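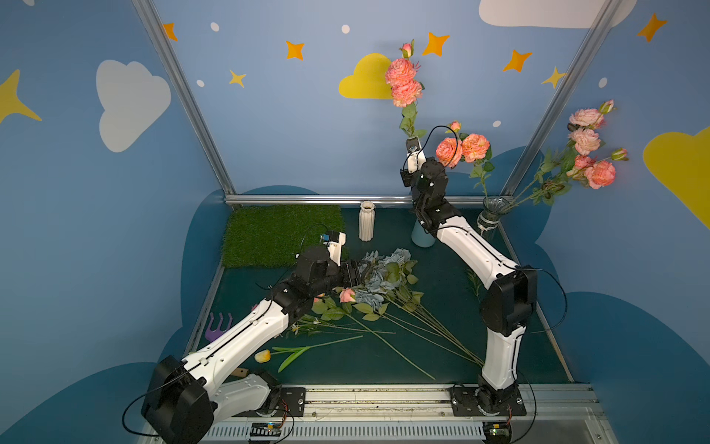 Zwei Roboterarme mit Kunstblumen, der rechte hält einen Stiel mit lachsrosa Pfingstrosen.

Vetotbridge Schmuckkatalog — Datenblatt zum Datensatz

Stand der Beschreibung: Oktober. Ansprechpartnerin für inhaltliche Fragen ist Geeta Dhillon, für Dateiformate und Prüfskripte Lenni Halonen.

Gegenstand

Der Datensatz enthält strukturierte Produktangaben zu Schmuckstücken aus Silber und vergoldetem Silber. Erfasst sind Ringe, Ohrstecker, Creolen, Anhänger, Ketten, Armreife und Broschen der drei Linien Oreck, Ralus und Zaidi. Jeder Datensatz beschreibt einen Artikel in genau einer Ausführung. Ein Ring, der in mehreren Größen geliefert wird, erscheint als ein Artikel mit einer Liste von Größen. Derselbe Ring mit vergoldeter Oberfläche ist ein eigener Artikel.

Die Sammlung wurde angelegt, um Katalogtexte, Etiketten und Reparaturscheine aus einer gemeinsamen Quelle zu erzeugen. Für Preisvergleiche ist sie nicht geeignet, Preise sind nicht enthalten.

Umfang

artikel.csv: fast 200 Artikel
steine.csv: Steinbesatz, eine Zeile je Steinposition
masse.csv: Längen, Breiten, Gewichte
begriffe.csv: kontrolliertes Vokabular mit 80 Einträgen

Alle Dateien sind UTF-8-kodiert, Trennzeichen ist das Semikolon, Dezimalzeichen das Komma. Die erste Zeile enthält die Spaltennamen. Leere Felder bedeuten »nicht erhoben«. Der Wert »ohne« bedeutet, dass das Merkmal geprüft wurde und nicht vorhanden ist.

Felder in artikel.csv

artikel_id: Schlüssel, Linienkürzel und laufende Nummer, wird nach dem Löschen eines Artikels nicht neu vergeben
linie: Oreck, Ralus oder Zaidi
typ: Wert aus begriffe.csv
legierung: Feingehalt in Tausendteilen, bei Mischstücken der niedrigste Wert
oberflaeche: poliert, mattiert, gebürstet, oxidiert, rhodiniert, vergoldet
verschluss: Wert aus begriffe.csv, bei Ringen immer leer
entwurf: Kürzel der entwerfenden Person
nachbestellbar: ja, nein, auf Anfrage
bemerkung: Freitext, nicht normalisiert

Das Feld oberflaeche kann mehrere Werte enthalten, getrennt durch einen senkrechten Strich. Die Reihenfolge folgt dem Flächenanteil am Stück.

Erhebung

Die Angaben zu Oreck und Ralus stammen aus den Karteikarten der Werkstatt. Bernice Amoah hat sie übertragen, Mudassar Chaudhry hat die Gewichte am Stück nachgewogen, soweit ein Musterstück vorhanden war. Bei 70 Artikeln fehlte das Musterstück, dort steht in masse.csv der Kartenwert mit der Kennung K. Nachgewogene Stücke tragen die Kennung W.

Die Linie Zaidi wurde von Anfang an digital geführt. Ihre Daten sind vollständiger, verwenden aber für Ketten eine andere Längenkonvention: gemessen wird mit Verschluss. Bei Oreck und Ralus wird ohne Verschluss gemessen. Eine Umrechnung ist nicht erfolgt. Wer Kettenlängen über die Linien hinweg vergleicht, muss die Spalte laenge_mit_verschluss auswerten.

Gewichte sind in Gramm mit 2 Nachkommastellen angegeben. Ohrschmuck wird als Paar gewogen, Einzelstecker sind im Feld bemerkung gekennzeichnet.

Bekannte Mängel

Die Steinbezeichnungen der älteren Karten sind uneinheitlich. »Mondstein« steht dort teils auch für opalisierendes Glas. Betroffene Zeilen in steine.csv haben im Feld sicherheit den Wert »unklar« und sollten nicht für Etiketten verwendet werden.

Oxidierte Oberflächen wurden auf den Karten zeitweise als »geschwärzt« geführt. Der Begriff ist in begriffe.csv als Synonym hinterlegt, im Feld bemerkung kommt er weiterhin vor.

Das Feld entwurf ist bei Ralus lückenhaft. Die Kürzel der früheren Werkstattmitglieder ließen sich nicht alle auflösen — die betreffenden Felder sind leer geblieben.

Broschennadeln aus Stahl gehen nicht in die Angabe legierung ein, ihr Gewicht ist im Gesamtgewicht enthalten.

Prüfung

Das Skript pruefe.py kontrolliert Schlüssel, Pflichtfelder, Vokabular und Wertebereiche. Aufruf aus dem Hauptverzeichnis:

python pruefe.py --quelle daten --bericht bericht.txt

Ein Lauf ohne Befund erzeugt eine leere Berichtsdatei. Warnungen beginnen mit W, Fehler mit F. Änderungen mit offenen Fehlern werden nicht übernommen. Neue Begriffe sind zuerst in begriffe.csv einzutragen und getrennt einzureichen.

Nutzung und Weitergabe

Interne Nutzung ist ohne Rückfrage zulässig. Für die Weitergabe an Händler gibt Zeeshan Virk einen Auszug ohne die Spalten entwurf und bemerkung frei. Abgeleitete Tabellen müssen die artikel_id unverändert mitführen.

Offene Punkte

Kettenlängen von Oreck und Ralus mit Verschluss nachmessen
Feld für Pflegehinweise, getrennt nach Oberfläche
Ringgrößen zusätzlich als Innendurchmesser ausgeben
Synonyme für Verschlussarten ergänzen — Karabiner und Federring sind bereits erfasst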